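Shelf Care Assistants (part time) -- Grasten Neighborhood Markets
Location: Punton branch, with some hours at the Santoso Street branch
Hours: 30 per week, mornings
Positions open: 4
Reference: 261

We are looking for four persons to join the morning team at our Punton branch. The work is simple to learn but it must be done with attention every day. You will clean the shelves and the goods on them, put the bottles and packets in order, check that the price signs are correct, and help the customers who come to you with a question.

The branch sells groceries, drinks, snacks and household goods. The drinks section is where a new colleague usually begins. It gets dusty faster than the other sections, as it is close to the street door, and a customer sees a dusty bottle immediately.

What you will do

You begin at 6:30, before the doors open. Each assistant has a section for the week. You wipe the bottles one by one, from the cap down to the bottom, and also the shelf boards and the front lip where the price signs are fixed. Bottles are held by the neck while you wipe the body. Please do not rub the labels hard, the ink of some of them comes off on the cloth.

After cleaning you bring the rows in order. Colas stay with colas and lemon drinks with lemon drinks, labels to the front. Large wrapped packs belong on the top shelf, snack packets under the bottles.

Then you look at the signs. Our special offer signs have two boxes, the MRP and the discounted price, and both are written by hand. If a number is difficult to read, or if the offer is finished, you tell the shift leader and a new sign is made. You do not change a price by yourself.

In the afternoon the section is given to the next team. You write in the section book what was cleaned and what is missing. 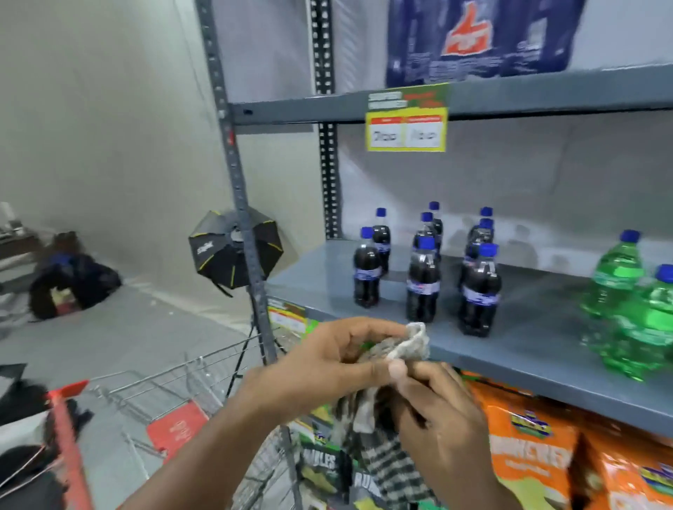
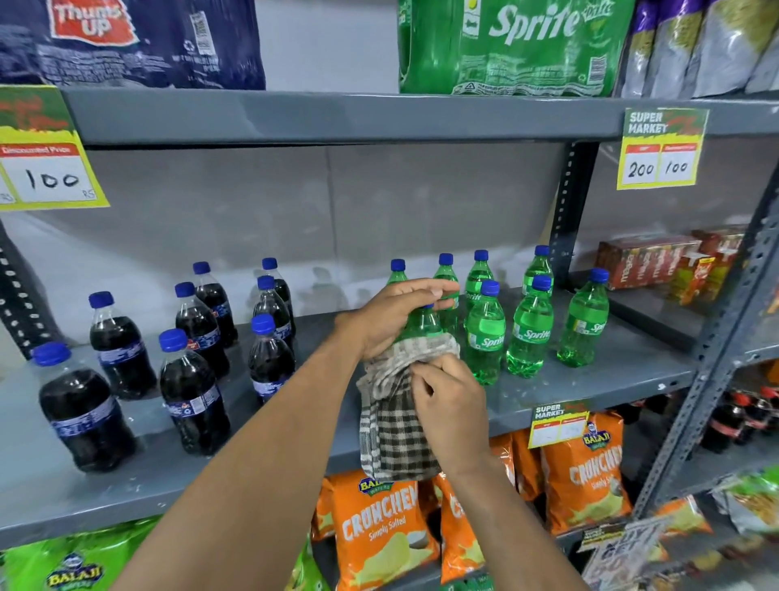
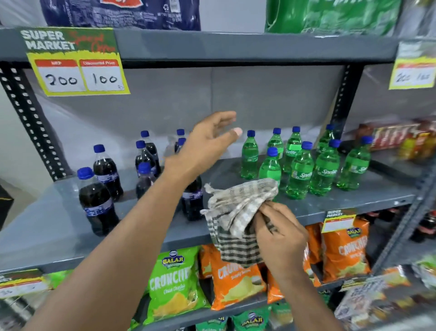 Shelf work with the cloth in the drinks section

What we ask from you

- You are 18 or older and you may work legally.
- You can stand and walk for the most part of a shift.
- You can lift a wrapped pack of drinks to shoulder height. For the higher places there is a step.
- You can read and write numbers clearly.
- You are on time. The morning team is small and one late person is felt by all.

Experience in a store is welcome but it is not necessary. Several of our present colleagues came from hotel cleaning or from kitchens and they learned the work in a few days. You do not need perfect English -- if you can understand a customer who asks where the sugar is, it is enough to begin with.

What we offer

The pay is 652 per week before tax, paid at the end of each week. The first two weeks are a paid training period. You get two work shirts, gloves if you wish them, and a breakfast in the back room at 9:00. Cloths are provided and washed by us, so please do not take them home.

Staff have a discount on most goods, except tobacco and phone cards. After six months you can ask to learn the cash desk or the ordering. We cannot promise a place there, but we look first at our own people.

The cleaning products for the floors come from Varnetti and are used only by the floor team. On the shelves we work with a cloth and water, so persons with sensitive skin can also apply.

How to apply

Please bring or send a short letter to the service desk of the Punton branch, between 8:00 and 17:00. Write your name, a phone number, the reference 261 and from which day you can start. A resume is useful but one page is sufficient. Photos are not needed.

We will call all applicants before the end of May, also those we cannot take. The talk is short and takes place in the store, and after it you walk through the sections with the shift leader and can ask your questions -- please wear closed shoes.

Applications for the Santoso Street branch only are not possible at this moment.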